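작업 노트 — 공용 탁자 필기구 정리

2021년 2월
작성: 운영지원실
열람: 실내 전원, Rogelio Cruzado

1. 배경

휴게 공간의 공용 탁자는 회의 메모, 시료 봉투 기재, 방문자 서명에 함께 사용되고 있다. 그동안 필기구가 탁자 위에 흩어진 채 방치되는 일이 잦았으며, 마커가 필요한 사람이 옆방 서랍까지 가서 찾는 경우도 있었다. 지난 분기 Warmont 측 방문 당시 서명용 펜을 찾느라 접수가 지연된 일이 본 정리의 직접적인 계기이다. 탁자 비품의 관리 책임은 Lacson 구역 담당에서 운영지원실로 이관되었다.

2. 정리 기준

필기구는 칸이 나뉜 하늘색 플라스틱 꽂이 하나에 모은다. 기존에 쓰던 철제 통은 깊이가 지나쳐 짧은 펜이 바닥에 가라앉았으므로 폐기하였다. 마커는 꽂이의 왼쪽과 가운데 칸에 세우고, 검은 펜은 그 뒤 오른쪽에 묶음으로 세운다. 파란 펜은 수량이 적으므로 앞쪽 칸을 배정하되, 검은 펜과 섞이지 않도록 한다.

잉크가 나오지 않는 펜은 꽂이에 되돌려 놓지 않는다. 확인 방법은 이면지에 짧은 선을 3회 긋는 것으로 통일한다. 세 번 모두 끊기면 폐기 봉투에 넣고, 한 번이라도 정상으로 그어지면 보관한다. 마커는 뚜껑을 끝까지 닫은 후 세운다.

3. 작업 기록

먼저 펜을 탁자 위 한곳에 모아 두고, 손바닥으로 눌러 구르지 않게 한 상태에서 종류별로 골라내는 방식을 택하였다. 탁자 상판이 매끄러워 펜이 쉽게 굴러가므로, 한꺼번에 쏟아 놓고 양손으로 집는 방식은 적합하지 않다. 꽂이는 작업자의 정면에 두는 것이 편리하다. 처음에는 오른쪽 끝에 두고 진행하였으나 팔이 교차하여 불편하였다. 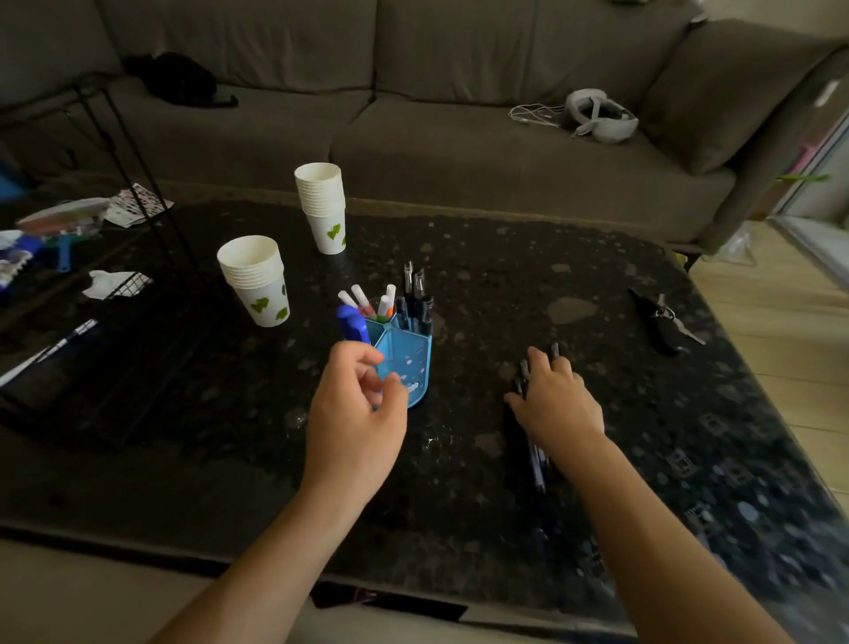 꽂이의 앞쪽 칸은 입구가 낮아 굵은 뚜껑이 달린 펜을 꽂으면 바깥으로 기울어진다. 사용에 지장은 없으나, 기울어진 펜을 건드려 떨어뜨릴 우려가 있다. 굵은 펜을 뒤쪽 칸으로 옮기는 방안을 검토하였으며, 뒤쪽은 검은 펜이 이미 차지하고 있어 당분간 현행대로 둔다. 검은 펜의 수를 줄인 다음 다시 판단하기로 한다.

종이컵은 탁자 안쪽에 포개어 둔다. 컵을 필기구 가까이에 두면 음료를 따르는 사람과 메모하는 사람의 동선이 겹친다. 초록색 무늬가 있는 현재의 컵은 재고가 소진될 때까지 사용하고, 이후 구매분은 Drumier 납품 목록에서 무늬 없는 제품으로 신청한다. 컵의 보충은 오전 점검 시에만 한다.

자동차 열쇠 등 개인 소지품은 공용 비품과 섞이지 않도록 탁자 오른쪽에 한정하여 두고, 퇴실 시 반드시 회수한다. 과거에 개인 열쇠가 비품 상자에 함께 담겨 창고로 이동한 사례가 있었다. 소유자가 확인되지 않는 물품은 운영지원실에서 당일 보관한다.

4. 비용

예비 펜은 개당 900원 기준으로 신청하였다. 꽂이는 Stovholm 창고의 재고품을 가져온 것으로 별도의 지출이 없다. 폐기 봉투는 기존 물량을 사용한다.

5. 미결 사항

가. 마커 색상별 칸 지정 여부. 분홍색과 주황색은 뚜껑만으로 구분이 어렵다는 의견이 있었으나, 칸을 더 나누면 되돌려 놓는 사람의 부담이 커진다. Rogelio Cruzado의 의견을 들은 후 정한다.

나. 꽂이 바닥의 미끄럼 방지 처리. 얇은 고무판 2장을 시험 부착할 예정이다. 접착제는 상판에 닿지 않도록 꽂이 쪽에만 도포한다.

다. 탁자 왼쪽 공간의 용도. 현재는 물건을 임시로 올려 두는 자리로 쓰이며, 서명부를 상시 비치하자는 제안이 접수되어 있다.

라. 본 기준의 재검토는 6월에 실시한다. 그 이전에 변경이 필요한 경우 이 노트의 해당 항목 아래에 내용과 성명을 기재한다.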